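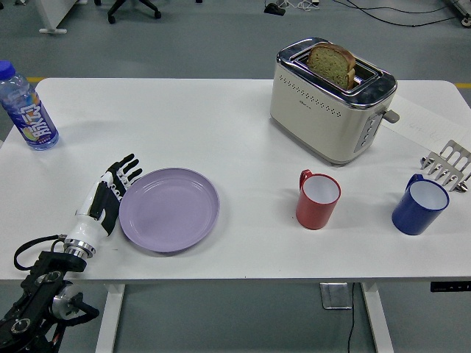
Corinne Ruiz-Ortega
Maintainer, Virna recipe corpus

Virna: a corpus of home breakfast recipes with normalized ingredient lines

Overview

Virna is a text corpus of breakfast recipes typed up from community cookbooks, church bulletins and handwritten cards. Each recipe is stored twice: once as transcribed, with spelling and abbreviations kept, and once in a normalized form in which every ingredient line is split into quantity, unit, ingredient and note. The corpus was built to test ingredient parsers on text that was never meant for the web. It contains no nutrition data and no ratings.

This card covers release 4. Earlier releases used a different unit table and should not be mixed with this one.

Sources

Material comes from three collections.

Thibodeaux: cards and clipped columns lent by a single family. Mostly English, with French headings on the older cards. Many lines give no quantity at all ("butter, flour to hold").

Festano: spiral-bound fundraising cookbooks. These are typed, consistently laid out and easy to parse. Contributor names were printed under each recipe and have been removed from both versions of the text.

Bredum: a scanned binder from a boarding house kitchen. Yields are large, commonly 50 or 100 servings, and quantities are given by weight, by can size or by "pan". Two pages are water damaged. Recipes on those pages are included only where the full ingredient list could be read.

Recipes count as breakfast if the source files them under breakfast, morning or brunch. Breads and preserves were left out unless the source placed them there. This rule was applied by Cirilo Ibarra for Thibodeaux and Bredum and by me for Festano, and the line between a sweet bread and a coffee cake was not drawn the same way in both cases. See Known problems.

File layout

recipes.jsonl holds one recipe per line.
lines.tsv holds one ingredient line per row, keyed to the recipe.
units.tsv is the unit table.
CHANGES is the release log.

All files are UTF-8 with Unix line endings. Fractions in the transcribed text are written with a slash (1/2), including where the source used a single fraction character.

Fields in recipes.jsonl

recipe_id: string, stable across releases from release 4 onward.
collection: one of thibodeaux, festano, bredum.
title: as printed or written. Empty string if the source has none.
yield_raw: as transcribed, may be empty.
yield_n: integer or null. Ranges are stored as the lower value.
method: full method text, paragraph breaks kept.
legibility: 0, 1 or 2, where 2 means no doubtful words.

Fields in lines.tsv

recipe_id
line_no: starts at 1.
raw: the transcribed line.
qty: decimal or empty.
unit: a key from units.tsv, or empty.
ingredient: lower case, singular.
note: anything left over, such as "sifted" or "if you have it".

Example row, with fields separated here by a vertical bar:

thib-0007 | 4 | 1 scant c. sweet milk | 1 | cup | milk | scant; sweet

"Sweet milk" is treated as milk, with "sweet" moved to the note. "Sour milk" stays an ingredient in its own right. "Clabber" is also kept.

Units

The unit table maps 7 volume units and 4 weight units to milliliters and grams. Anything else is marked as informal. Informal units (knob, glass, eggshell, handful) are kept as keys but have no conversion, and a parser should not be scored on converting them. "Teacup" was mapped to cup in release 3. It is now informal, following a request from Amos Rosenthal, who found teacup and cup used in the same recipe with different meanings.

Can sizes in Bredum are stored in the note and the unit is set to can.

Transcription and checking

Every recipe was typed once and read against the source by a second person. Disagreements were settled by Themis Chatzigeorgiou, who also wrote the transcription rules. The main ones are:

Keep misspellings in raw and correct them in ingredient.
Mark a doubtful word with a question mark in square brackets directly after it.
Do not expand abbreviations in raw.
Join a line broken only for lack of space on the card.
Keep struck-out text only if nothing replaces it.

Normalization was done by script and then corrected by hand. The script is not part of the release. It depends on an internal dictionary that we do not have the right to share.

Suggested split

The file split.tsv assigns each recipe to train, dev or test. The split is by source volume, so no cookbook or card box appears in more than one part. All of Bredum is in test. Results should be reported per collection as well as overall. Festano scores tend to be high and will hide poor results on the cards.

Near duplicates exist across volumes. Buttermilk pancakes in particular were copied from one book to another with small changes. The column dup_group in split.tsv links these, and no group crosses the split.

Known problems

Coffee cakes are underrepresented in Thibodeaux compared with Festano, for the reason given under Sources.

Ranges such as "2 or 3 eggs" are stored as the lower value in qty. The upper value survives only in raw.

Lines with two ingredients ("salt and pepper") are split into two rows with the same raw and consecutive line numbers. A few were missed. Reports are welcome.

Oven temperatures are not normalized. "Quick oven" and "moderate oven" appear in the method text as written.

Several Bredum recipes list a quantity twice, once for the full yield and once in pencil for a smaller one. Only the ink value is stored.

License and use

The annotations, unit table and split are released under CC BY 4.0. Transcribed method text from Festano is included with permission of the groups that published the books and may not be reprinted as a cookbook. Do not try to match recipes to the people who contributed them.

The recipes have not been kitchen tested. Some canning and egg-handling steps do not meet current food safety guidance and are kept only as text.

Contact

Corrections should give the recipe_id, the line number and the proposed reading. Send them through the issue tracker or to Rafferty Marchetti, who handles releases. Corrections received by 30th August go into the next point release. Later ones are held for the December release.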